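4 min read

Puvero Flelden two-arm table unit, after a season in our kitchen

I run the lunch side at Tarar, the staff dining room on the second floor of the Erotgate building. On a good day we feed 118 people, nearly all of them between noon and 1:15, and every one of them eats off real dishes. I like real dishes. What I never liked was the scraping table, where somebody stood with a sponge for most of the afternoon taking the worst off each plate before it went into the racks.

So since July we've had a Flelden at that table, and I'm going to gush a little, because I love this thing.

It's two arms, white and black, with a gripper on each. You put the dirty dishes down between them on trays, give it a sponge, and off it goes, one plate at a time. It is slow! A person who's been doing this for a month is easily twice as fast. But it starts when the first plates come back and it keeps going while we're still serving, and by the time my crew sits down to eat their own lunch the pile is small enough to laugh at.

Bowls were my big worry. Ours are heavy and slippery, and I'd pictured the floor covered in pieces. The arm takes hold of them right at the rim, one finger inside and one outside, and it's surprisingly gentle about it. We've lost 2 bowls since it came. I won't tell you the number for the same stretch last year.
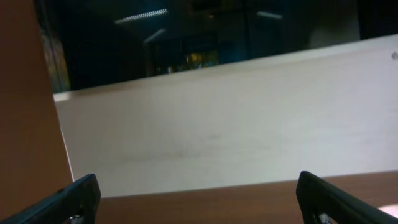
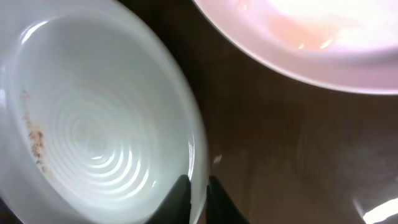
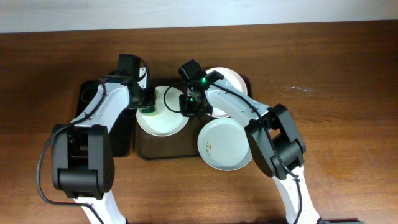
— Corinne Ashdale

Now the part I get asked about most when people come through for a look: what happened to the people? They're all here. There are 17 of us on the kitchen roster and that's how many there were in the spring. The scraping shift used to rotate, and everyone traded it away whenever they could, so the schedule was a mess of crossed-out initials. That shift is gone from the board. The hours went to prep, and we make our own flatbread again (we'd dropped it because we couldn't spare hands after lunch). I've also had fewer sore wrists reported, though I wouldn't swear that's all the robot.

There is a new job, and I'd warn anyone ordering one to plan for it. Somebody has to mind the table. That means keeping dishes coming, swapping out the sponge, moving a plate over when it has ended up too near the edge of a tray, and checking what's been wiped. Dried-on sauce and spice up the side of a bowl will sometimes beat it, and those go to the sink by hand. Two of my crew really took to this and now know the machine better than I do. Another tried it and hated standing next to moving arms, and went back to the salad station, and that's fine. Ask first. I didn't the first week, and I should have.

I was nervous about how it would feel in the room. The old scraping table was where people complained and told stories, and I thought we'd lose that. Some of it did go quiet. The talk has moved to the prep counter, more or less, but the two who used to pair up at the scraping table say they miss it, and I believe them.

A few gripes. The fingers need cleaning at close of day, and grease finds its way into the little openings near the base of each one, so get a soft brush. Cups with small handles are hit or miss. Glare off a glossy plate seems to slow it down in the late afternoon, so we pull the blind. And the manual spends pages on unpacking and one paragraph on sponges! Buy the two-sided kind with a scrubbing layer. The plain ones fell apart on us.

Puvero's people were quick with help over the phone when we had questions about setup, and patient with me, who asked the same one twice.

Would I get it again? In a heartbeat, for a kitchen our size. If you do 1,000 lunches a day, you need a proper dish line and this won't replace it. If you do 30, keep your sponge. For the places in between, where the dirty-plate table eats up somebody's whole afternoon, go see one running, and bring the people who'd be working beside it. Mine asked better questions than I did.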